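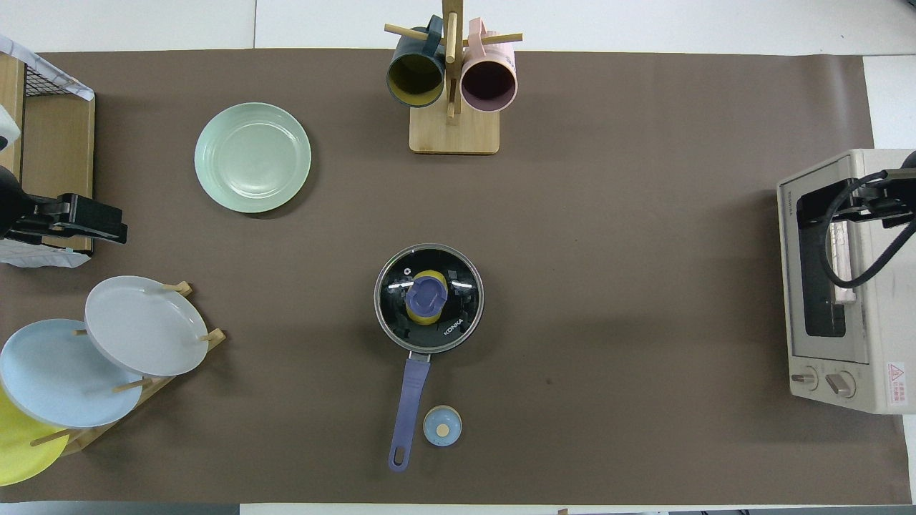
Donville is changing its recycling pickup in October, and I have thoughts

Sep 11, 2022

If you live in Donville and you've been putting your blue bin out every week like I have, get ready to slow down. The town announced that starting in October, curbside recycling goes to every other week, and glass comes out of the bin completely. Glass will go to the drop-off yard on Triltport Road instead, where there will be separate containers for clear and colored.

I stopped by the public works counter to ask what's behind it, and the short version is money. The town's hauler, Retach, has been turning away too many loads with broken glass mixed into the paper. Last year the town collected 1481 tons of recycling at the curb, and a good chunk of that ended up in the trash anyway (they didn't have an exact figure for me, which bugged me a little, but okay). Pulling the glass out is supposed to keep the paper clean enough to sell.

The new schedule covers all 3011 homes on the curbside route. Your street will be either an A week or a B week, and the town is mailing a card with the letter on it. Mine hasn't come yet. If you rent, the card goes to the address and not to the landlord, so keep an eye on your mailbox.

You can also ask for a second bin. The first extra one costs $10 and you pick it up yourself at the yard — they won't deliver. There's a limit of 2 extra bins per home. I'm getting one, no question. We go through a ridiculous amount of cardboard at my house, and I already spend too much time standing in the driveway stomping on boxes!
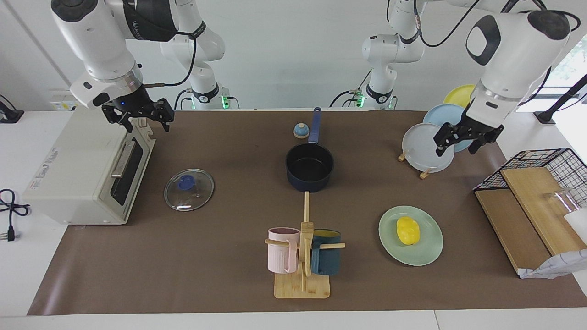 Now, the drop-off yard. I drove out there to see how hard it would be to get in and out, and it's a mixed bag. The entrance is wide and there's plenty of room to turn, but the left turn back onto Triltport Road in the late afternoon is no fun at all. I sat through a long line of trucks before I got a gap. The town says it's looking at moving the exit to the Bogdan Street side, but that won't happen before the glass containers open.

The yard hours are staying the same for now, which I think is a mistake. It closes at four on weekdays, and plenty of people are still at work then. When I brought that up at the counter I was told later hours are "under discussion," so if you care about this one, call or email and say so. I did.

A few other bits I picked up while I was there. Lids should come off jars before you drop them in the glass containers, and the metal ones can go in your blue bin at home. Window glass, mirrors and light bulbs aren't accepted at all. Drinking glasses aren't either, which surprised me, but they melt at a different temperature than bottles do and mess up the batch. Plastic bags are still a no, same as always, so please quit bagging your recycling — the crew has to leave it behind.

Yard waste pickup isn't affected. Leaves and brush stay on the same schedule, in paper bags or an open can, and regular trash stays weekly too.

I'm grumpy about hauling my own pasta sauce jars across town, I'll admit it. But I've also watched the truck dump a bin full of bottles on my street and heard them all smash together with everybody's newspapers, so I get it. I'll probably keep a box in the garage and take it over once a month when I'm going that direction for groceries.

If your card shows up with the wrong street name or doesn't show up by the time the new schedule starts, the public works office can look up your letter over the phone.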